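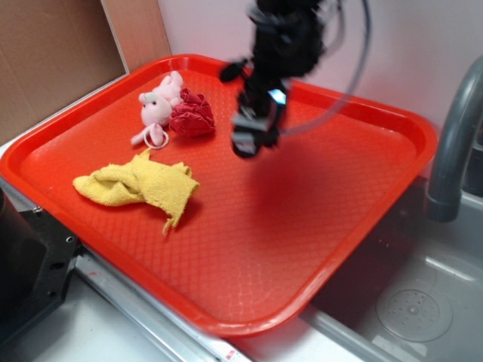
Remedios Lacson sostiene que una cafetería de barrio se juega la clientela antes de las nueve de la mañana, y que lo demás es limpiar y esperar. Lo dijo en marzo, en una charla entre hosteleros, y desde entonces la frase circula por las barras de Drunden con más o menos acierto.

Los números le dan parte de razón. En Macapagal, un local de 30 asientos junto a la estación, se sirven 100 desayunos entre las seis y media y las nueve. Después la caja baja y no se recupera hasta el menú. Aileen Rivera abrió el negocio con un préstamo pequeño y una cafetera de segunda mano, y calculó mal los alquileres.

– El primer año pagué por un almacén que no usaba – cuenta. – Ahora pido el pan cada tarde y guardo lo justo.

El pan es un asunto aparte. Casi todos los locales de la zona compran masa congelada y la terminan en un horno pequeño. Brastach, un obrador que trabaja de noche, reparte unas piezas más caras que llegan antes de las seis. Quien se las queda sube la tostada unos céntimos y suele avisarlo en la pizarra. Las quejas duran una semana.

La otra discusión es el desayuno para llevar. Flesura, una cadena con dos tiendas en la avenida, vende más de 500 vasos al día y apenas tiene mesas. Los locales pequeños han probado a imitarla con resultados desiguales. Maricel Mercado instaló una ventanilla a la calle, gastó 4000 euros en la obra y el permiso, y la mantiene abierta solo en invierno. En verano la gente prefiere sentarse fuera, aunque sea diez minutos.

Queda la cuestión del personal. El turno que empieza a las cinco y media es difícil de cubrir y se paga casi igual que el de tarde. Jocelyn Soriano llevó durante años dos cafeterías y cerró una por ese motivo. En la que conserva, los tres empleados rotan cada quince días y cobran un plus por abrir. Los cruasanes, dice, se acaban a las ocho y cuarto. Ha pensado en pedir otra caja, pero de momento sigue con dos.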